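Packing for people you will not meet: Murray Lemieux on boxes, noodles and mailing snacks
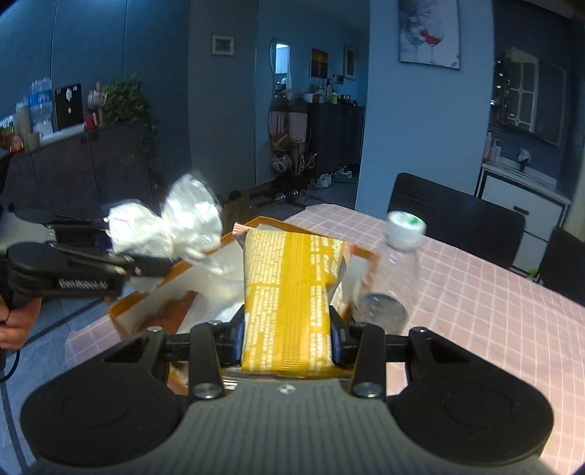

A yellow packet, with an open box on the table behind it.

Dec 7, 2021

Murray Lemieux has been sending snack boxes out of Lornley since April of last year. The boxes go to students, to people working away from home, and to a fair number of grandparents whose families order for them. He packs on a plain table in the back half of what used to be a shoe repair shop. The front half is shelving.

He did not plan on a business. His niece went overseas to study and asked for things she could not get there, and he mailed her a box. Her roommate wanted one. "Then the roommate's brother wanted one, and he was paying, so I had to think about what I was charging," Lemieux says. "Up to then I'd just been going to the post office with whatever I had."

The first boxes were too big. He used cartons he got free from a grocery store and filled the gaps with newspaper, and he was paying to mail newspaper. He changed to a shallow box after Zinhle Sithole, who runs the stationery shop two doors down, let him go through her supplier's catalog. A shallow box takes one layer of packets laid flat and a second layer if they are thin ones.

"With a deep box everything goes to the bottom," he says. "You open it and there's a heap in one corner. In a shallow one the packets stay more or less where you left them."

I asked him to explain how he fills one. He starts with the wrapping, which goes in before anything else and is left crumpled. He used to smooth it out and fold it to the size of the box, and it looked better on the table, but a flat sheet does nothing for you in the mail. After the wrapping he puts in the hard items, meaning tins and jars if there are any, against one end. Soft packets go in next to those. Anything that crushes goes in last and has its own space.

"Chips are the worst," he says. "I tell people, if you want chips, you're paying to send air. They still want chips."

He holds each packet upright and looks at it before it goes in. The corners are where he finds trouble. Most snack wrappers have a crimped seal at the top and bottom, and if a packet has been squeezed in a case the side gets pushed in and the seal can start to lift. A crease on its own is fine and he sends those. If the seal has opened at all, the packet goes on a shelf by the kettle and he eats it himself. He says he has put on weight.

The printing matters to customers more than he expected. People choose by the wrapper. They write to him and ask for "the yellow one" or "the one with the pink ends," and he has to work out which they mean. He keeps a binder with flattened wrappers in plastic sleeves, sorted by color, and when an order comes in like that he turns to the page and sends back two or three guesses. The binder has 109 wrappers in it. He started it in a week when he had the flu and nothing to do.

"A lot of them left home when they were small and they never read the name," he says. "They know what it looked like in the cupboard. Then the company changes the wrapper and they think it's gone."

He has one regular helper, Carter Carrier, who comes in two afternoons a week and does the labels. Carrier also handles the customs forms, and Lemieux is glad to be rid of them. Each item has to be listed by what it is, and "snack" is not enough for some countries. They had a run of 8 boxes returned last winter over that one word. Carrier now keeps a sheet taped to the wall with the wording for each kind of item, and he adds to it when something comes back.

The boxes themselves are taped along the long seam and across both ends. Lemieux does not use string or ribbon. He tried a printed sleeve for a while, from a firm called Hirkance, and dropped it when the sleeves kept tearing on the corners. The boxes go out plain now, with a card inside. The card has the packing date, his phone number, and a line for whoever packed it to sign.

There have been complaints. One customer, Ruaridh Kerr, wrote to say that his crackers had arrived as powder, and he enclosed a spoon. Lemieux sent him another box and kept the spoon. He also moved crackers out of the second layer. Another customer thought the wrapping was wasteful, and he took that seriously enough to ask around about paper. He has a roll on order and will try it on the local boxes first – those only travel a day or so, and if it goes badly he can drive over with a replacement.

He still packs most of them himself, in the mornings, with the radio on. On a steady day he will do six before lunch. He does not want to go much beyond that, though people have suggested it. A man from the business group in town told him he should rent a unit out by the highway and hire.

"I said, and then who looks at the corners?" Lemieux says. "He didn't know what I was talking about."

December is the busy month. Orders for overseas closed last Friday and he is working through the last of them now. Local orders stay open until the shop runs out of boxes, and he has not reordered. After that he plans to close for two weeks and visit his niece. She has sent him a list of what to bring.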